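Flavulik Color Words
A data card and general readme

Flavulik is a list of what people call colors when no paint chart is in reach. It holds 1016 entries, each one a word or short phrase, the color it was used for, and a note on how sure the speaker sounded. It grew out of an argument over whether a sofa was green. The argument was never settled and the sofa is in the data twice.

What's in it

Each row has 4 fields:

term — the word as given, spelling untouched
patch — the color it was attached to, as a hex value
setting — indoors, outdoors, or screen
confidence — firm, shrug, or "whatever you say"

There are 35 terms for gray and far fewer for orange. Make of that what you like. Gray is where people get inventive, mostly to avoid saying gray. Blues split badly by setting: a word that means one thing outdoors tends to slide toward green as soon as there is a lamp involved.
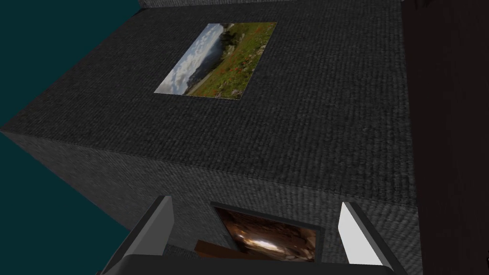

Mountain view on a dark gray box. Sky: pale blue.

How the terms were gathered

Most came from the Pivance forms, which asked people to name a patch in their own words and then, 30 patches later, showed them the same one again. Agreement with oneself was lower than hoped. The rest were copied from the Draltska notebooks, a set of handwritten household inventories in which every curtain is either "good blue" or "the other blue." Both terms were kept. Their hex values are guesses made from surviving scraps, and the confidence field says so.

Joke answers were left in if someone else could plausibly use them. "Wet sidewalk" stayed. "My landlord's soul" went, after some discussion, because it had been attached to three different patches.

Cleaning

Capital letters were flattened. Brand names were dropped, which cost us several excellent lipsticks. Duplicates were merged only when the term and the patch both matched, so "sand" appears often and should be treated as a family with problems.

Known trouble
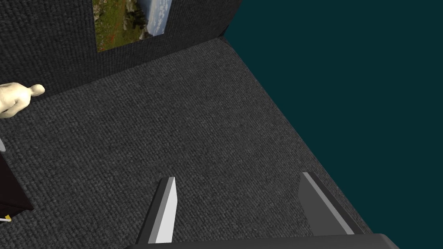
Texture is the largest weakness in the gray section. A term was always tied to one flat patch, yet people name surfaces, and a surface has no intention of staying one color. Charcoal is the usual offender: a pebbled carpet weave like this one gets the word without hesitation, while a gray part standing over it can run from nearly white on its lit face to charcoal on the shaded one. The Ketilsson revision tried to fix this by adding a "rough" flag. Half the flags ended up on beige, and the column was removed in February.

There are no terms for shine. "Silver" is in, as a gray, under protest.

Using it

Fine for naming swatches, testing a search box, or losing an afternoon. Please don't use it to match paint. Someone did, and the hallway is described in the file under "regret (warm)."

License

Free to use and change. Credit Flavulik if there is room. Corrections are welcome, except about the sofa.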